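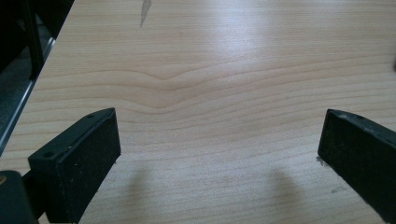

夹爪的两根手指张开着，中间是木头桌面。

夹爪怎样学会拿东西

学校机器人社团今年的项目叫 Pimero。它的任务很窄：让一只两指夹爪从桌上拿起一件小东西，移到旁边的盒子里，再松开。本文说明这件事由哪几步组成，每一步需要哪些零件和数据。读者只需要会加减法，知道什么是角度。

一、手指

人的手有五根手指，每根都能弯。Pimero 的夹爪只有两根，本身不弯，只能互相靠近或者分开。这种结构叫“平行夹爪”。两根手指始终面对面，内侧是平的，像两块小板。

平的内侧有一个好处：接触面积大。接触面积大，压力就分散，软的东西不容易被夹出坑。缺点是夹圆球比较难。球和平面只碰到一个很小的地方，稍微歪一点就会滚走。社团做练习时先用方块，再用瓶盖，最后才用球。

手指之间的距离叫“开口”。开口必须比物体宽，否则手指会撞在物体上面。开口也不宜过大，合拢的路程长，花的时间就多。

二、摩擦力

夹住一个方块以后，方块为什么不掉下来？重力把它往下拉，手指从两边往中间压。压的力会在接触的地方产生摩擦力，摩擦力的方向朝上，抵消重力。

摩擦力的大小由两件事决定：压得多紧，表面有多粗糙。光滑的塑料方块需要压得紧一些，橡皮可以松一些。灰尘也有影响。灰尘夹在手指和物体中间，两个表面就贴不实，所以社团规定开始练习之前先用干布擦手指内侧。

你可以在家里试：用两把尺子夹起一块橡皮，再夹起一枚硬币，比较哪一次更费力。然后在尺子上缠一圈橡皮筋，重新试一遍。

三、眼睛

只有手指是不够的。控制夹爪的程序需要知道物体在哪里。

Pimero 把摄像头装在夹爪上，和手指一起移动。这样做，摄像头与手指的相对位置固定，手指在画面里总是出现在差不多的地方。程序要比较的是物体和手指之间还差多远：物体偏左，就往左移；物体偏右，就往右移；物体正好在两指之间，就合拢。

木头桌面会给程序添麻烦。木纹是一条一条的线，物体的边也是线，程序有时候分不清。灯光照在桌面上会反光，反光的地方发白，看不清细节。影子也是一样，它有形状，会跟着手指移动，可是不能拿起来。人一眼就能把影子和物体分开，程序要看过很多例子以后才能做到。

四、例子

给程序看的例子叫“训练数据”。一个例子包括两部分：摄像头拍到的画面，以及在那个时刻手指应该怎么动。

社团收集例子的办法是由人来示范。同学用手握住夹爪，走完一次完整的动作：靠近、张开、对准、合拢、抬起、移动、松开。从头到尾算一次示范。每位同学每次活动做 20 次，然后换人。Pimero 第一阶段的目标是 400 次。

示范有几条规则：

动作要连贯，中途不停下来聊天。
每次把物体放在不同的位置，也要改变方向。
没有夹住的时候照常记录，在本子上写“失败”，不要删掉。
手不要伸到两根手指中间。

第二条最容易忘。假如每次都把方块放在桌子正中央，程序可能只学会“到正中央去合拢手指”，方块换个地方就拿不到了。

五、分组

每组 4 人，分工如下。一人握夹爪，一人摆放物体，一人记录，一人检查电线和螺丝。做完一轮以后交换，每个人都要轮到全部四种工作。

检查螺丝的人要用手轻轻摇一下每根手指。如果手指松动，合拢时两个面就不平行，方块会从一边滑出去。发现松动要先告诉老师，由老师断开电源以后再拧。

指导老师 Lech Makowska 要求记录员用铅笔写字，写错了划一条线，不用橡皮擦。这样以后查本子的时候，还能看到原来写的是什么。

六、测试

训练完成以后，夹爪装到机械臂上，由程序自己控制。测试用的物体分成两类：一类在示范里出现过，另一类没有出现过。第二类的成绩更重要，它说明程序有没有学到“怎样拿东西”，还是只记住了那几件旧东西。

每件物体试 2 次，两次位置不同。物体进了盒子才算成功，掉在盒子外面算失败，夹起来又滑落也算失败。

测试计划在一月进行，题目单贴在活动室门边。

七、词语表

平行夹爪：两根手指面对面移动的夹具。
开口：两根手指之间的距离。
摩擦力：两个接触的表面之间阻碍滑动的力。
训练数据：给程序学习用的例子。
示范：由人完成、供程序学习的一次完整动作。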